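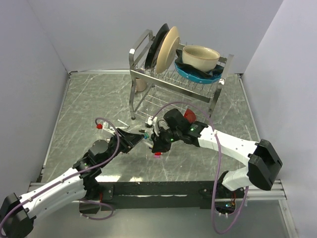 Kirsty Ruawai asked whether the cable rule applies to cells that only run at reduced speed, and suggested that the wording should say so either way. It applies. The text for rule 2 has been amended, and the gallery now carries the revised set.

## Two-arm cells: house rules, Giltthorpe bench

These rules cover tabletop cells with two arms sharing one work surface. They were drafted for the Plurnis cells and adopted at Giltthorpe in January. Where a rule conflicts with the arm supplier's manual, the manual wins.

**Rack and small items, both grippers over the surface.** Dishes stay in the rack; the sticks and small pieces lie in front of it. The purple cables are tied at the forearms and loop at the wrists.

1. **Shared zone.** Only one arm may move at more than 60 mm/s while both grippers are inside the shared zone. The other holds position.
2. **Cables.** Tie at the forearm. Leave a free loop at the wrist long enough for full rotation. Check that no loop can catch on a rack, a dish or the front beam. This applies at all speeds, including manual jog.
3. **Stacks.** No more than 4 dishes in one stack. Heaviest at the bottom.
4. **Small parts.** Clear any part that is not in the task list before the first cycle. Log parts by type.
5. **Panels.** Side and back panels remain fitted during motion. Removing one requires a stop and a restart from home.
6. **Inspection.** Inspect ties and connectors every 100 cycles. Replace any tie that slides under finger pressure.

Rule 3 does not yet cover bowls with uneven rims. Zulen uses a separate limit for these, and a draft is open for comment under item 77.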